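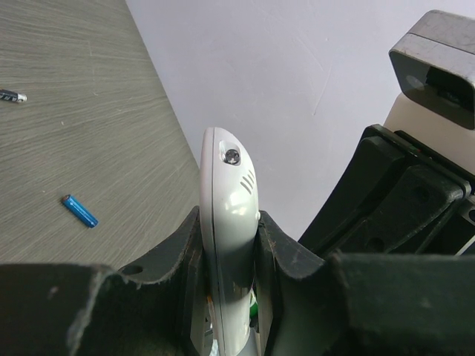
Evaluation of the Plandano two-arm kit: progress to October

The loan kit from Plandano has been running at our Hestwood workshop for most of this period, and the grant has paid for the bench, the operator hours and the first set of spare fingers. The current task is battery handling. A slim white device is held upright between the two fingers while loose cells lie on the table beside it, and the rubbery edges of the fingers already look scuffed. We have asked Plandano what finger life they expect and are waiting for a figure. Nabil Majali has logged 693 attempts so far, of which 543 were finished without an operator stepping in.

Layout and set-up

Hanan Hourani fixed the table layout early on and we have kept to it. The tray with the mug, plate and bowl stays at the back, the patterned bowl sits on its blue plate to the left, and the batteries are worked on in front, where both grippers can reach. Setting up from cold takes up to 42 minutes — longer than the kit's guide suggests, mainly through camera alignment. The purple cables loop over the arms and we would like a tidier route for them. 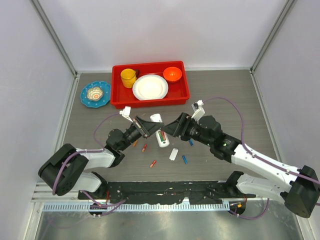 Results by task

Placing tableware is steady and needs little attention. Batteries are harder. The grippers work close together in the middle of the table, and small cells roll when touched off-centre. Lensa Birhane changed the approach angle on Thursday and is repeating 70 attempts to see whether it helps. Starting with the white cylinder upright between the grippers is now one of our standard positions.
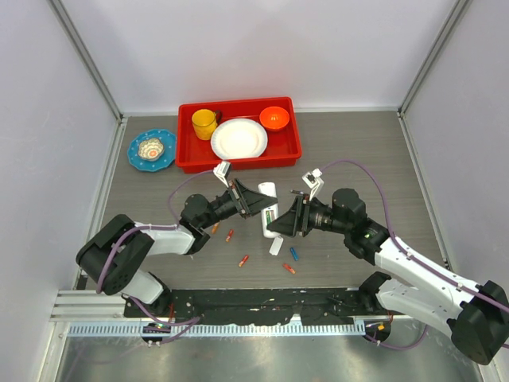 Next steps

Khalil Awad will agree the price of replacement fingers and a support contract with Plandano. Azar have asked to see the battery task before they decide on a second kit for their own site. No change to the budget is requested. Thư Lâm will send the full attempt log with the next report.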